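Play kitchen corner to open at Westcombe toy library

Families in Westcombe will be able to borrow play food and pretend crockery from 1st June, when the town's toy library adds a kitchen section to its shelves.

The new section covers fruit, plates, mugs, bowls and bottles for pretend cooking and shop games. It was paid for with a grant of £700 from the Culance Fund, awarded in February.
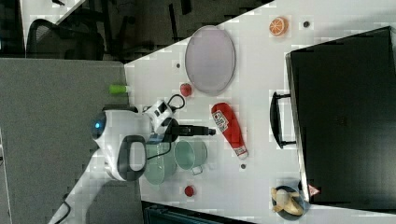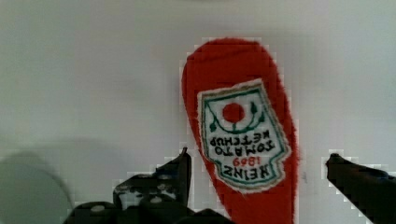 Play food for the new section: a plate, mugs, fruit and a bottle on the table, top, and the plush tomato ketchup with its stitched label.

Tsegereda Endale, who runs the toy library, said kitchen toys were the thing parents asked for most often at the desk.

"We had puzzles and trains and very little else for the under-fives," she said. "Children want to lay a table and serve somebody their dinner. It keeps them going for a whole afternoon."

Members will be able to take home 2 sets at a time and keep them for 3 weeks. There are 40 sets in all, each packed in a drawstring bag with a list of contents tied to the handle. Soft toys will be washed between loans and hard plates and cups wiped down at the desk.

Parents are asked to check the bag against the list before bringing it back — small fruit is easily lost under a sofa. There is no charge for a missing piece, but staff would like to be told.

The library is in the Strobel Rooms, behind the Plovetti bakery. Membership is free to anyone living in Westcombe with a child under seven, and forms are available at the door.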